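Speaker notes — Mixed bins: sorting small parts that have no home
Corinne Dvorak, storage and returns session
29 September 2020

Slide 1. Title. Wait for the door to close. Thank Salma Abou Zeid for the returns data.

Slide 2. Scope. The talk covers small loose items that come back without packaging: blocks, figures, short rods, odd fittings. Cartoned goods are out of scope. So is anything with a battery, which goes through the Heffernan procedure.

Slide 3. The Loltus count. In February we emptied every mixed bin at the Loltus site and logged the contents by hand. Total: 1,552 items. Nearly half could be matched to a catalog entry on sight. The remainder went to a second table. Say clearly that this was one site and one count.

Slide 4. Bin geometry. Sloping walls are good for access and poor for separation. Items that land on a slope slide down and come to rest against the foot of the wall, often parallel to it. Long pieces do this more than compact ones. Anyone picking from the bin should check the walls first and then the middle.

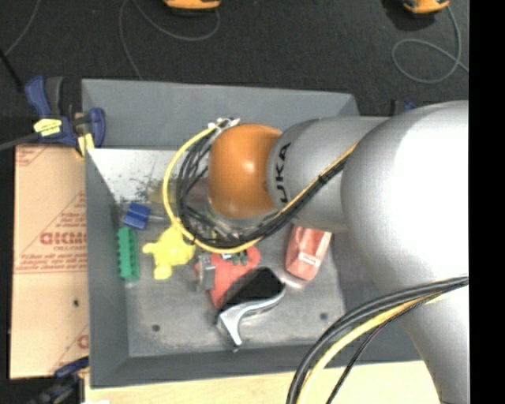

Shape matters more than size at this stage. A block with a groove or a notched edge gives a usable grip and a usable clue to its set. A figure with rounded limbs gives neither, and it tends to hook its neighbors. Thin rods are the worst case. They lie under or against other parts and get counted with them, or missed.

Slide 5. Color. Color is a fast first sort and an unreliable last one. Timley and Clidia both ship yellow parts, and the two shades cannot be told apart under warehouse lighting. Use color to make piles, then shape to split the piles. If asked for error rates, refer to Salma's handout and do not quote from memory.

Slide 6. Bin condition. Worn bottoms show speckles and scratches, and small dark parts are hard to see against them. Wipe the bin before the count. Check any holes in the bottom against the smallest part on the list — if the part fits through, use a different bin.

Slide 7. Recommended procedure.
Spread the contents to a single layer.
Remove long and thin items.
Make color piles, no more than six.
Split each pile by shape.
Put unmatched items in a labeled tray. Review after two counts.

Slide 8. Open points. Whether three bin depths are needed or two will do. Who owns the unmatched tray between shifts. Take questions on these first, then general questions. Handouts are by the exit.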